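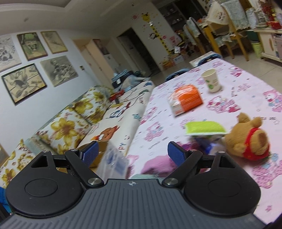
Pre-Session Software Checklist: Handheld Gripper, Table Pickup Tasks

Station: Lolta
Recorder build: Noron 4
Date: 17 February 2023
Result: pass with two open items

1. Clock sync between camera and logger
OK. Offset stayed under one video interval for the full test recording. Restart the logger if the camera has been unplugged, even for a moment.

2. Exposure and blur
Comment. The orange and white box on the table is motion-blurred, and the plastic bag on the left is partly blurred too. Labels on blurred items should not be used for text matching. Shutter limit lowered in the config, to be tested again next session.

3. Finger pads visible to the tracker
OK. Both blue pads are in view and stand out well from the pink tablecloth. The purple cloth between the fingers is the harder case – check the mask by eye if the cloth is the target.

4. Gripper opening estimate
OK. Width is computed from the two pads, then smoothed. Zero it with the fingers fully closed before the first recording, and write the value in the session notes.

5. Pose tracking
OK. Sampaio kept 400 features on the test pass and did not reset. The cat print on the tablecloth repeats, so watch for false loop closures when moving along the table. The pictures on the left wall are good anchors. Keep some of that wall in view at the start.

6. Object proposals
Open. The detector merges the lime-green sponge with the blue and white package under it. Split by hand for now. The teddy bear in the red outfit came out as one object, which is correct. The printed bear face on the sofa blanket was also proposed as a bear. Add a table region filter before the next run.

7. Transparent items
Open. Depth on the translucent bag is full of holes. Do not send it to the grasp planner. Ticket is filed under Darkis and has been there since October.

8. Planner limits
OK. Table edge and chair backs are loaded as keep-out volumes. The paper cup near the far end needs the low force profile, set in the object file and not on the command line.

9. Log size and dropped data
OK. 3,324 entries written, none dropped. The buffer is set to 4,000. Do not raise it on the small laptop – it swaps and the timestamps drift.

10. Upload and checksum
OK. Checksums match. Local copy stays on disk until items 6 and 7 are closed.

Retest needed: 2, 6, 7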